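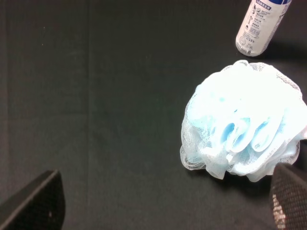 Fig. 1. Wrist camera view, mesh bath pouf and bottle on dark fabric.

Unit 5: Snagged items and the missed stop

Read this before the lab. The case comes from the Mostport packing cell, where a Laing arm with a two-finger gripper sorted bath goods into trays. The cell was run by Wallow, and the gripper control was written by Jodum.

What went wrong

The arm closed on a mesh pouf and lifted. The pouf went into the tray, the fingers opened, and the controller logged a good release. A loop of netting was still caught on one finger. On the next move the arm dragged the pouf out of the tray and across the cell, and a bottle went with it. The arm made 8 more moves before an operator pressed the stop button. There were no injuries. The finger pad was torn and had to be replaced.

Why the controller missed it

Release was judged by finger width alone. Once the fingers reached 40 mm apart, the item was taken to be gone. Netting weighs very little, so the force reading at the wrist stayed under the alarm limit of 2 newtons. The wrist camera was running, but its picture was used only to choose the grasp point. No check was made after release.

Look at Fig. 1 again. The edge of the pouf is fine, see-through netting that spreads past the thicker folds. The upper part is bright enough to look nearly white. A program that finds the item by its outline may place the edge too far in, and a finger can come down inside the fringe.

Changes made in June

Take a second wrist picture after every release and compare it with the empty-gripper picture.
Back off slowly for the first 5 cm, then check again.
If either check fails, hold position and call the operator. Do not shake the gripper.

Clearing a snag

Press the stop and lock the cell before reaching in. Opening the fingers from the screen does not count as a stop. Free the netting by hand, look over both pads, and write up the snag in the cell log.

For the lab, bring your release routine from Unit 4 and mark the line where it decides the item is gone.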